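双腕ロボットの作業台と記録を一緒に借りられるサービス、Podusixが3月から受付

ロボット用の作業データを作る会社Podusixは2024年2月29日、双腕ロボットの作業台を借りて、人の操作による作業を記録できるサービス「Flestar」の受付を3月から始めると発表した。料金は、操作をする人が付く場合で一時間265ユーロである。利用する会社や大学は、自分でロボットを買う必要がなく、作業に使う物と作業の説明だけを送ればよい。

Flestarで使われるのは、木の天板を黒いアルミのフレームで囲んだ作業台と、その両側から向かい合う二本のアームである。アームの先には、二本の指で物をはさむ黒いグリッパーが付いている。操作する人は離れた場所から二本のアームを動かし、物をつかむ、持ち上げる、もう一方の手に渡す、容器に入れる、などの動作を一つずつ行う。その間のカメラの映像と関節の角度が、同じ時刻にそろえて保存される。

同社によると、問い合わせが多いのは台所と机の上の作業である。形の違う食器やおもちゃを片付ける作業、重ねたカップを分ける作業、植木鉢のように倒したくない物の近くで手を動かす作業などが、すでに試験の期間に記録された。食器とおもちゃは、特別な注文がなければ、Podusixが持っている物の中から選ばれる。

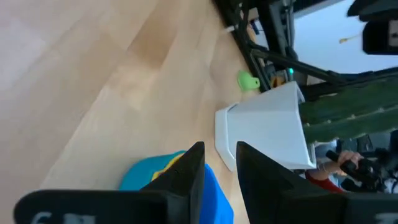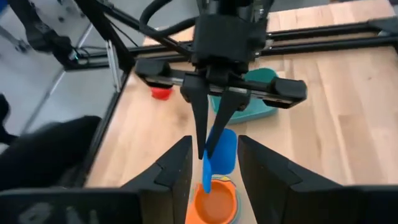
スプーンかスコップのような形の青い物と、重ねたカップ。

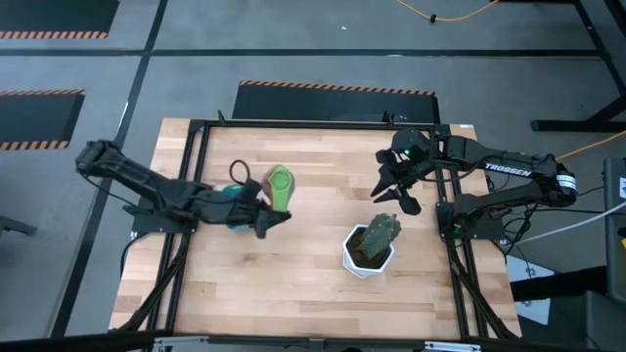 料金の中には、作業台の準備、操作をする人の時間、記録したファイルの確認が入っている。作業に使う物の送料は入っていない。また、物を送り返してほしい場合は、申し込みの時にそのことを書かなければならない。書いていない場合、送られた物は記録が終わった後に処分されるので、高価な物や一つしかない物を送る利用者は注意が必要である。

一回の申し込みで記録できる作業は、最大で2,000件までとなっている。ここで一件というのは、作業の始まりから終わりまでの一回分である。それより多く必要な利用者は、申し込みを分けることになる。反対に、少ない件数の申し込みには下限がなく、一時間だけの利用もできる。同社は、最初に一時間だけ試して、記録の形が自分の学習プログラムに合うかどうかを確かめる方法をすすめている。

受付の前に、Podusixは台所用品の会社Hallgrímssonと一緒に試験を行った。Hallgrímssonは自社の食器を仕分ける機械を考えていて、軽いプラスチックの容器をどのようにつかめばよいかを調べたかったという。試験は4週間続き、303件の記録が作られた。この件数には、途中で物を落とした記録や、つかむ場所を間違えてやり直した記録も含まれている。

失敗した記録を残すかどうかは、利用者が申し込みの時に選ぶ。Hallgrímssonの担当部署は、最初は成功した記録だけを受け取るつもりだったが、後から考えを変えて、全部の記録を受け取ることにした。落とした時の手の動きを見ると、容器のふちが滑りやすいことや、二つの容器が重なったまま上がってしまうことが分かり、機械の設計にも役に立ったと説明している。

一方で、同社は改善してほしい点も伝えた。一つは、色の名前の付け方である。記録に付けられる作業の説明文で、操作をした人によって、同じ容器が「青緑」と書かれたり「水色」と書かれたりしていた。Podusixはこの指摘を受けて、受付の開始までに色と形の言葉の一覧を作り、説明文はその一覧の言葉だけで書くことに決めた。利用者が自分の一覧を送った場合は、それが優先される。

もう一つの点は、待つ時間である。試験では、物が届いてから最初の記録を始めるまでに、予定より長い時間がかかった。新しい物を使う時には、グリッパーの力を弱くしたり、指の開く幅を変えたりする調整が必要になる。Podusixは、調整の時間を料金に入れないことは約束したが、調整がいつ終わるかについては、物を見てからでないと答えられないとしている。急いでいる利用者は、先に写真と寸法を送っておくとよい。

記録したデータは、Uticoという管理用のソフトウェアを通して渡される。Uticoでは、ブラウザの画面で映像を見ながら、使う記録と使わない記録に印を付けることができる。左のアームと右のアームの動きを別々のグラフで表示する機能もあり、片方の手が止まっている時間を探す時に便利である。ダウンロードするファイルの形式は、映像と数値を分けたものと、一つにまとめたものから選べる。

記者も短い時間、Uticoの画面を試した。記録の一覧は見やすく、作業の名前で探すとすぐに結果が出る。映像の再生も速い。ただし、複数のカメラの映像を並べて見る時、画面の小さいパソコンでは一つ一つの映像がかなり小さくなる。手首の側のカメラで指先を細かく確かめたい人は、映像を一つだけ選んで大きくするほうがよいと思う。説明書は英語だけで、日本語の画面を作る予定はまだ決まっていない。

データの権利についても確認した。記録したデータは利用者のものになり、Podusixがほかの会社に渡すことはない。しかし、同社は操作の品質を調べるために、関節の角度の数値だけを一定の期間保存する。これを望まない利用者は、契約の時に断ることができ、断っても料金は変わらない。映像については、利用者がダウンロードを終えたことを知らせると、同社の保存場所から消される。

記録できない作業もある。水や油を使う作業、火や刃物を使う作業、割れた時に危険なガラスを使う作業は、今のところ受け付けていない。重い物も難しく、申し込みの前に相談が必要である。土の入った植木鉢は使うことができるが、土がこぼれた場合は天板の掃除のために記録が止まる。掃除の時間は、作業台の利用時間として数えられる。

布を使う作業については、同社の中でも意見が分かれているようである。タオルをたたむ作業は希望する人が多いが、始まりの形を毎回そろえることが難しく、記録の品質が安定しないという。Podusixは、受付を始めた後も布の試験を続け、結果がよければ作業の種類に加えると話している。それまでの間、布を使いたい利用者には、一時間の試用だけを認める。

同じような記録を自分の研究室で行う場合と比べて、Flestarが安いかどうかは、使い方によって違う。一年を通して毎日記録をする研究室なら、自分の設備を持つほうが安くなる可能性が高い。しかし、展示会の前だけデータが必要な会社や、ロボットを置く場所のない小さい会社にとっては、部屋と人を用意しなくてもよいことが大きな利点になる。Hallgrímssonも、自社に作業台を置くかどうかは、次の試験の後に決めるとしている。

申し込みはPodusixのウェブサイトの専用フォームから行う。必要なものは、作業の説明、使う物の一覧、希望する件数、失敗した記録を残すかどうかの希望である。作業の説明は英語または日本語で書くことができる。受付の順番に日程が決められ、予約の変更は、物を発送する前であれば無料でできる。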